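### 3.2 Collecting demonstrations by remote control

All demonstrations were recorded on the two-arm Bodex cell at the Mendholm site.
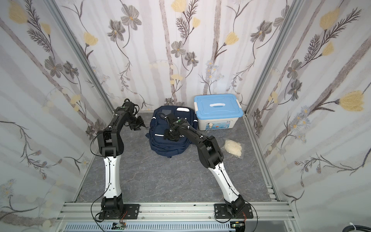 The operator drives both arms at once from a pair of hand-held leader arms, and joint positions are logged together with the view from a fixed camera. Before each episode the objects are moved to new positions on the cell floor. The side walls and back wall are papered with a printed pattern, which we change between sessions (Fig. 2).

**Figure 2.** The cell during work with a backpack. A storage box stands in the rear corner.

We recorded 300 episodes in September. Episodes in which the operator paused for too long or an arm reached a joint limit were removed, leaving 218 for training. No smoothing was applied to the logged joint positions. The Drultari baseline was trained on the same set.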